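Clikell Opens Gripper Trial to Outside Labs

Clikell said on Friday that it will let outside labs take part in its gripper comparison, which until now has been run only by its own staff. The trial sets four parallel grippers against each other on the same two-armed robot model, with the arms, controller and task list left unchanged between rounds.

All rounds are run in Iris, the company's simulator. Each gripper gets 25 attempts at a task, for a total of 100 per task. The tasks cover opening and closing drawers, picking up small flat items and passing an item from one hand to the other. Results are scored by software and then checked by a second group at Siriwan, the design firm that drew up the finger shapes. 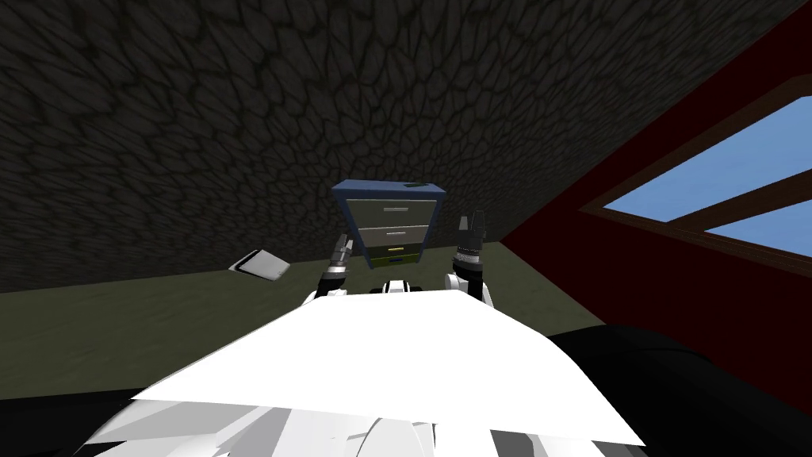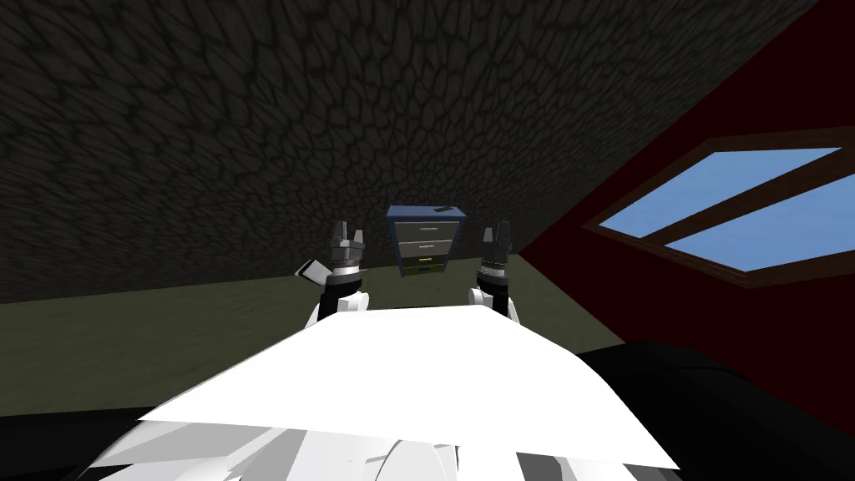 Fomura, which makes the controller used in the trial, will supply the software package for labs that sign up. It includes the robot model, the room files and the scoring scripts, and takes over 10 minutes to install on an ordinary desktop computer. Labs may change the finger length and grip force but must leave the room as it is, down to the red wall with its window and the drawer unit with the small object on top. Changes to the robot's body are also ruled out. Each lab can enter one gripper per round, and its scores will be posted next to Clikell's own.

Sign-up opens in July. Clikell plans to publish the first combined results after all labs in the opening round have turned in their files.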